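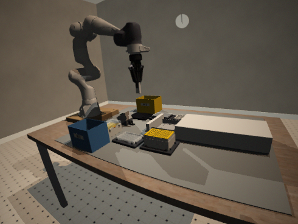 The gray mat on its table, with a yellow bin.

Lustora Table Mats: Questions and Answers
Updated Wed 3 January

Which sizes do you sell?
Small, large and cut to order. Measure the tabletop in inches and tell us how much bare edge you want to leave. Most people like a border on every side. We don't charge extra for rounded corners.

How long does a cut mat take?
Allow 11 working days from payment. Mats for Flustley addresses can be picked up at the Rurkgate shop, usually a day or two sooner.

Can I put a hot pan on it?
No. Use a trivet. Heat marks are not covered by the guarantee.
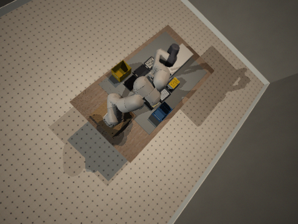 How do I clean it?
Wipe with a damp cloth and a drop of dish soap. Don't use bleach or scouring pads. Dry both sides before you lay the mat back down, or moisture can cloud the finish on a wood table.

My mat arrived curled. Is it faulty?
Mats ship rolled. Lay it face down overnight with a few books on the corners. If it still lifts after two nights, write to Mitali Thambiah at the shop and we will send another.

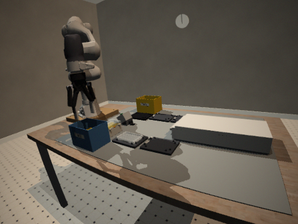

Large mat on a wooden table, with wood left showing along the front.

Can I return a mat?
Stock sizes, yes, within 33 days and unused. Cut mats can't be returned unless we made the mistake.

Do you still sell the Van Damme cork mat?
We stopped in July. Offcuts are in the shop while they last.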